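# Skandura Multi-Finger Hand – Inspection and Safe Use

The Skandura hand is supplied for light assembly, sorting and laboratory handling on collaborative arms. This page sets out the conditions under which it may be installed and operated. It applies to all hands shipped from the Heddale works since January and replaces the guidance printed in the earlier user booklet.

## Before installation

A risk assessment must be completed for each application. The hand is a component, and its declaration does not cover the arm, the tooling around it or the parts being handled. Sharp or hot workpieces require a separate assessment even where the arm itself is approved for shared work.

The installer shall confirm that:

- the mounting flange is clean and flat
- the emergency stop removes power from the fingers as well as the arm
- the payload, including any fixture, does not exceed 2 kg
- a clear space of 600 mm is kept between the hand at full reach and any fixed structure

## Pinch points and fasteners

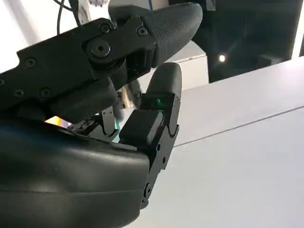
Operators must keep their own fingers out of the closing area whenever the hand is powered, including during teaching. Most reported contacts occur while a part is being adjusted between the fingertips. A narrow gap between opposed tips must be treated as a closing hazard, whether or not the hand is moving, and the knuckle joints require the same care. The green LED just below the fingertip on the inner face of the finger should be checked before anyone reaches in; a lit LED means the finger is powered. The screws along each finger, and the large pivot bolt near the pad, are to be checked for tightness every 14 days. Only the key supplied in the service kit may be used.

## Routine care

Fingertip pads are wear parts. The dotted surface should be wiped with a dry, lint-free cloth at the end of each shift – solvents harden the pad and reduce grip. Pads are replaced as a matched pair. After replacement, the zero position must be set again and a test grip made at low force.

Cables must hang free through the full range of the wrist. Ties are permitted on the arm but not on the hand.

## Records and support

Inspection sheets are to be kept for 7 years and made available to the site safety officer on request. Blank sheets and replacement pads may be ordered from Onyeka, our service partner. Hands requiring repair should be returned to the Skurcombe service center with the most recent inspection sheet enclosed.

Page revised Mar 16, 2022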